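Grarkmont opens its doors, and the snacks

Grarkmont let the public in on March 10, 2025, and 152 people came to see what a robotics company does all day. The answer, for most of the afternoon, was groceries.

The firm had promised "an encounter with the future of handling." Visitors who took the stairs to the second floor found the future in what could pass for somebody's living room, with an armchair, a good many houseplants and a box of snacks. Staff showed how a hand-held gripper is used to pick up packaged food, one item at a time, and then invited anyone over the age of 7 to have a turn. The line soon went out the door and past the coffee, which had run out.

"People expect a big orange arm behind a fence," said Noemi Gallagher, who runs the handling group. "Then we give them a bag of something crunchy and tell them not to crush it."
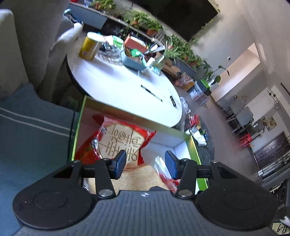
Why does a robotics company have people do the picking by hand?

The person holding the gripper supplies the judgment, and the recorded movements are later used to train Fistura, the company's software for robot arms. Gallagher said an hour of patient work by one careful person is worth more to her than a week of hurried work by several.

Patience was in mixed supply on Monday's guest list of local business owners, students and two members of the town council. Bernd Schmieder, who owns a bakery on the square, spent over 50 seconds lining up his first grab and then let go halfway. "My apprentice does it faster," he said, "but he eats the stock."

Dehua Tang, a second-year engineering student, did rather better and was offered an application form before she had put the gripper down.

A talk by chief engineer Corentin Deschamps was scheduled for 20 minutes and ran to 60, mostly on the subject of friction. The audience questions were mainly about parking.

Grarkmont plans another open day in September. There will be more coffee, the company said, and a shorter talk, though Deschamps has not yet agreed to the second part.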